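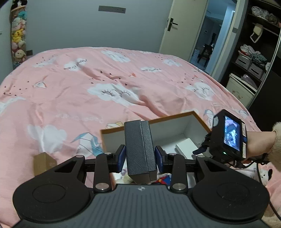
Week 3: Sleep and Memory

Okay, so last week I got carried away with naps and we never reached the good part! Please read page 38 of the Killov reader before Sunday (it's short, I promise). I want you thinking about what your brain does with a new word list overnight.

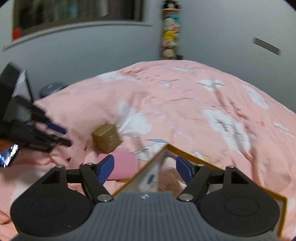
Then try the list yourself, once at bedtime and once in the morning, and write down both scores. Messy handwriting is fine with me. Bring them to room 219 and we'll put everybody's on the board.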